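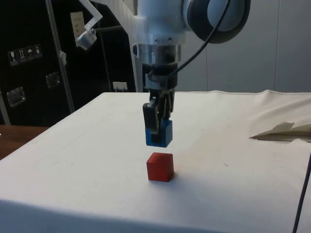
January, Flurnthorpe bench, started 14:10

Stacking set for Hirenano, blue cube onto red. Target for the afternoon was 62 demonstrations, all driven by hand with the Prestari controller.

Got there, but 16 need to come out. Most of those are early ones where I let go too high and nudged the cube square afterwards. The model will copy the nudge if we leave it in. I've tagged them "late fix" and not deleted them, in case Murín wants them for the recovery set.

What I changed after the first batch:

- Pause above the red cube before lowering. The approach had been one long swoop and the start of the descent was hard to label.
- Open the fingers only once the blue cube is resting, then go straight up. No sideways drift on the way out.
- Move the red cube between runs. I'd been putting it back in nearly the same spot without noticing.

Two runs have a gap in the joint log. Video is fine for both, but the timestamps don't line up, so leave them out for now.

White cloth is getting smudged. Leave it as it is until the set is finished – swapping halfway would split the data into two backgrounds.

Next: same task with red on blue, slower lowering speed. Check the disk first, it was nearly full when I stopped.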